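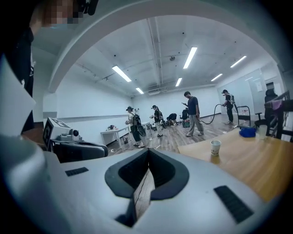
Section 3: Preparing the Floor and Installing the Clallex Leveling Feet

This section applies to all Clallex freestanding shelving units with adjustable feet. Read it through once before starting. Units fixed to a wall must be leveled first and anchored afterward, as set out in Section 4.

Before you begin

Choose the final position of the unit and clear the floor beneath it. Sweep or vacuum the area. Grit trapped under a foot can scratch a finished floor when the unit is adjusted.

Check that the floor is sound. Loose boards should be fastened down before the unit is installed. On carpet, press firmly at each corner position to find any tack strip near the wall, and keep the feet clear of it.

You will need:
Leveling feet, supplied in bag F
Felt pads, supplied in bag F
The flat wrench supplied with the unit
A spirit level
A pencil and a tape measure

Fitting the feet

1. Lay the assembled frame on its back on a blanket or a flattened carton. Two people are required for any unit taller than 46 inches.

2. Find the threaded socket at the base of each upright. Remove the plastic plug and keep it with the spare parts.

3. Turn a foot into each socket by hand, clockwise, until it stops. Do not use the wrench at this stage. If a foot binds, back it out completely and start the thread again.

4. Back each foot out by three full turns. This leaves room to adjust in either direction.

5. On wood or vinyl floors, press a felt pad onto the underside of each foot. Pads are not used on carpet.

6. Raise the frame upright and move it into position. Lift the unit clear of the floor. Do not drag it.

CAUTION: Shelves must be empty during leveling. A loaded unit may tip when a foot is turned.

Leveling the unit

7. Place the level on the bottom shelf, parallel to the wall. Turn the feet on the low side counterclockwise, as seen from above, until the bubble is centered.

8. Turn the level so that it runs from front to back and repeat. A slight lean toward the wall is acceptable – a lean toward the room is not.

9. Press down on each top corner in turn. If the unit rocks, lower the foot that is not touching the floor until the movement stops.

10. Hold each foot steady with the wrench and tighten its lock nut upward against the socket.

NOTE: No foot may extend more than 29 mm below the upright. Where the floor slopes further than this, use the Fluron base shim, part 1076, under the low side. Do not stack shims.

After installation

Check the level again one week after the shelves have been loaded, and whenever the unit is moved. Carpet and older floors may settle under weight. Empty the shelves before making any correction.

Felt pads should be replaced when worn thin. Replacement pads and lock nuts may be ordered from Zollent Customer Service – please quote the model code printed on the label under the bottom shelf.

Continue to Section 4, Wall Anchoring.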